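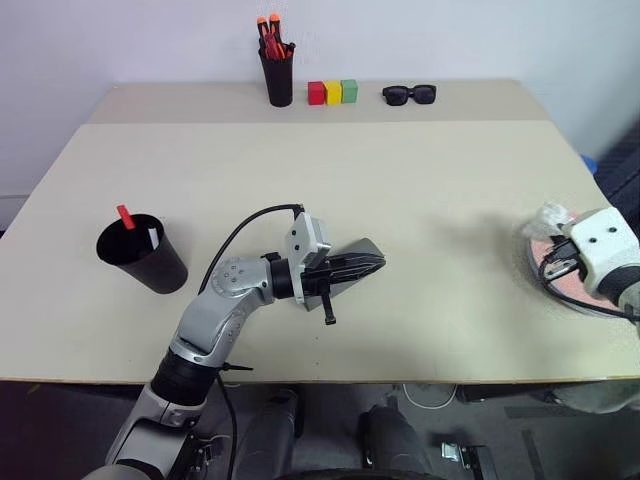 Chapter 6
Keeping Records in a Small Office

Every office produces more paper than it needs. The purpose of a records plan is to decide, before a document is filed, how long it will be kept and who may remove it. This chapter follows the town office of Howlader, which held 3,450 folders when its first plan was drawn up and had index cards for 891 of them.

Students should read Section 6.1 before attempting the exercises. The terms "active file" and "closed file" are used there in their strict sense – a file is closed only when its last required action has been entered in the register.

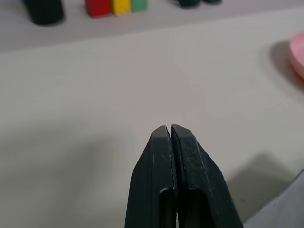 Marjan Mahmoudi objected that a strict rule of this kind leaves many files open for years, and that a yearly review in June would serve a small office better. Her proposal is taken up in Section 6.3, together with the schedule adopted at Eretti.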